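The Week I Let Three Grippers Fight Over My Desk

I have opinions about grippers now. Six weeks ago I had none, and I was a more relaxed person at dinner parties.

The whole thing started in November, when my editor asked for a piece on small robot hands: the kind a two-person shop or a college lab might buy with its own money, bolt onto a secondhand arm and expect to be useful by lunchtime. I said yes before I'd thought about where I would put an arm. (The answer was Orla Mac Carthaigh's workshop in Stilbridge, above a tile showroom, up a staircase that was not designed with crates in mind.)

Orla builds pick-and-place cells for small food and gift companies. She has owned more grippers than I've owned shoes, and she keeps the retired ones in a drawer marked SORRY. Her business partner, Darragh Lenihan, writes the control code and does most of the worrying. They gave me a bench, a login and a laminated card with the emergency stop procedure on it, which I was made to read out loud.

We had three contenders. The Bindier is a plain two-finger gripper with a wide opening and flat pads, the sort of tool you could explain to a child. The Semow has soft rubbery fingers that curl around whatever they touch. And the Mulligan sits somewhere in the middle, with stiff fingers and swappable tips, plus a little force sensor in the wrist that Darragh loves and Orla puts up with.

My plan was simple. Pick up everyday stuff, put it down somewhere else, write down what happened. I brought a box from home: a pepper mill, two egg cups, a tennis ball, a bar of soap, a paperback I didn't like and a bud vase from my aunt that I liked even less.

The soft one won me over in the first ten minutes. The Semow picked up the tennis ball as if it had been waiting all its life for one. It took the egg cups too, and the pepper mill, and I was already writing the headline in my head. Then we got to the paperback. Those fingers need something to curl around, and a closed book lying flat gives them nothing. It petted the cover for a while, like a tired person with a cat, and then the arm went up with empty hands. We tried it from the side. We tried it with the book hanging over the edge of the bench. Orla went to make tea.

The Bindier did the book on the second try and the soap on the first. Where it struggled was anything round at one end and skinny at the other. Flat pads on a curved body touch at a thin line on each side, and if you're a hair off center, the thing swivels. My aunt's vase swivelled beautifully. It did a slow half turn between the fingers and then left us. (I've told her it was a shelf.)

The Mulligan was the one I wanted to dislike, because the setup took an entire afternoon. There's a menu for finger speed, a menu for grip force and a third menu whose purpose Darragh described as "historical." But once it was dialed in, that wrist sensor earned its keep. You could set it to close until it felt the object and then squeeze just a little more, and it got through the egg cups without me holding my breath.

Somewhere in the middle of the week Darragh got tired of sweeping. He pointed out that I was changing my mind about the test every hour, that the arm took ages to reset, and that we could burn through a lot more attempts in simulation. I'll admit I was snobby about this. I'd come to see real metal touch real things! Simulated picking sounded to me like reviewing a restaurant from the menu.

So he sat me down at his second screen and showed me how he does it. He starts with a basic gripper model, drops in some shapes and lets the software change the surroundings from one run to the next. The surfaces change, the lighting changes, the viewpoint goes somewhere silly. The idea is that if your picking code can cope with all that nonsense, a gray Stilbridge morning won't bother it. He left a batch going overnight with simple two-finger hands and by breakfast it had made 1648 attempts. On the real bench, with me fetching and carrying, we'd managed 301 all week, and my knees knew every one of them.
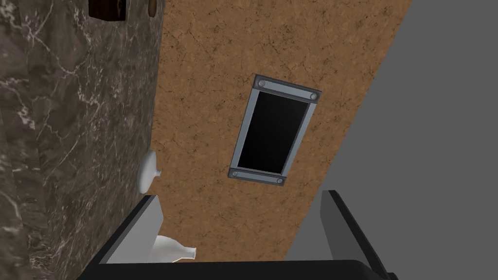

What surprised me was how quickly I started caring about the fake ones. I'd scroll through the attempts with my coffee, muttering "go left, go left" at a gripper that didn't exist. And the failures looked familiar. Necks and rounded bodies were trouble in there as well, with grasps that seemed fine until the lift and then rolled out. Darragh sorted the worst of them by approach angle, and we found that coming in a bit lower and turning the wrist another 25 degrees helped a lot with anything bottle-ish.

Then we carried that back to the bench, which was the part I'd been waiting for. Same turn of the wrist, same lower approach, the real Bindier and a replacement vase from the thrift store down the road. It held. It held again. I made Orla come and look, and she watched it go up and down a few times and said she could have told me that for the price of a sandwich.

The simulation has its blind spots, mind you. It had no idea about the soap, for one thing, which got slicker every time we handled it. It also thought the Semow was a genius. Soft fingers are hard to model, Darragh says, and his version bends in a way that's much too polite. We stopped trusting its numbers for that one and went back to picking up egg cups by hand. Well, by robot.

If you're shopping, my advice depends on your stuff. Boxes, books, bars, anything with two flat sides: get the Bindier and spend what you save on a decent camera. Fruit, or mixed round things that bruise — the Semow, and keep spare fingers, as we wore through a set faster than I'd expected. For a bit of everything I'd take the Mulligan, provided there's a Darragh in your life to sit through the menus. I'd also budget over two days for setup, whatever the leaflet says.

I gave back the login and the laminated card. The thrift store vase is still on the bench in Stilbridge, and Orla has started keeping her pencils in it.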